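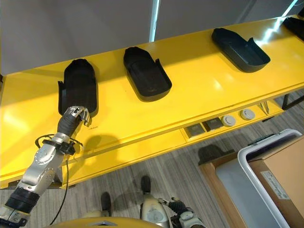 Re: Parts bins and label adhesive – what survives a wash cycle?
Date: 2019-08-16

> We are switching our small-parts storage from cardboard to black plastic
> trays and need labels that stay put through the parts washer. The paper
> ones we use now lift at the corners after 3 washes. I have tried wiping
> the trays with alcohol before labeling and it made no difference that I
> could see. Is there a label stock people are happy with, or should we
> give up and engrave? We have a label printer from Tramico and would
> prefer to keep using it.
>
> Also, does anyone put the label inside the tray? Our stock clerk wants
> to read it from above.

We went through this in June at the Proston stockroom, so I will answer in order.

The paper stock will not work. The adhesive may hold, but the face absorbs water at the cut edge and swells, and the corner lifts from there. Use a polyester face with a resin ribbon. Check your printer settings before ordering. The Tramico unit we have was set up for wax ribbon, and resin needs more heat. We raised the darkness setting by 4 steps and dropped the speed to the lowest value. Print a test strip and rub it hard with a thumb. If the black smears, go up one more.

For adhesive, ask the supplier for one rated for low surface energy plastics. Find out what your trays are molded from first; it should be stamped on the underside. If it says PP or PE, alcohol removes oil but does nothing to help the bond, and that matches what you saw. An ordinary acrylic adhesive will hold for a while on those and then let go all at once. The rubber-based ones grab better but soften in a hot wash. We use a modified acrylic and leave the trays alone for 3 days before the first wash. Skipping the wait was the cause of most of our failures.

Round the corners. Square corners catch on everything. If your supplier charges extra for a rounded die, a hand punch does the job.

Placement: we tried inside labels on one shelf and went back. They read well from above when the tray is empty and not at all when it is full. If your clerk needs to read from above, put the label on a flat part of the rim, if there is one wide enough. Do not wrap a label around a curve or over an edge. Polyester is stiff and will try to go flat again.

Contrast is the other thing with black trays. White labels are fine. We also tried silver and they were hard to scan under the overhead lights – the scanner saw the reflection. Matte white with a black code, and leave a clear margin on both ends of the code.

On engraving: we had quotes and did not go ahead. It lasts, but black on black is hard to read unless the cut is filled with paint, and the paint then has the same problem as the label. It also ties the tray to one part number. We print a tray number only and keep the part assignment in the stock file. When a part moves, no label changes.

Our count so far is 100 trays labeled, 7 relabeled. All 7 were washed early.

One question back to you. What detergent are you running? The Handamska sheet for ours lists a maximum temperature but says nothing on adhesives, and I would like to compare before we change brands.

--
Stores and Receiving, Proston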